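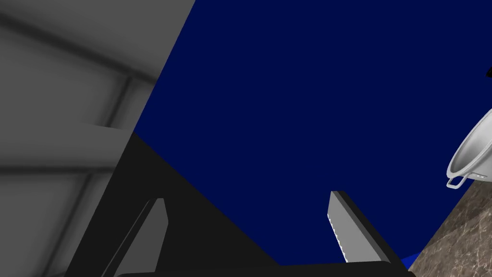

Simulation week, robotics club

We spent our first three terms on real hardware and moved to a simulated kitchen in July. Parveen Swati built the room and Malachy Geraghty wrote the controller, which we call Zultitz.

Gripper view. The two fingers are open, with the toothed edge showing on the right one. The white pot is over to the right by the brown marble worktop.

The task is to take hold of the pot and put it down again without tipping it. Each team gets 40 tries – the arm starts from a different place each time.

Scores go on the club page once Shabnam Kiani has checked the logs. New members should ask Malachy for a login.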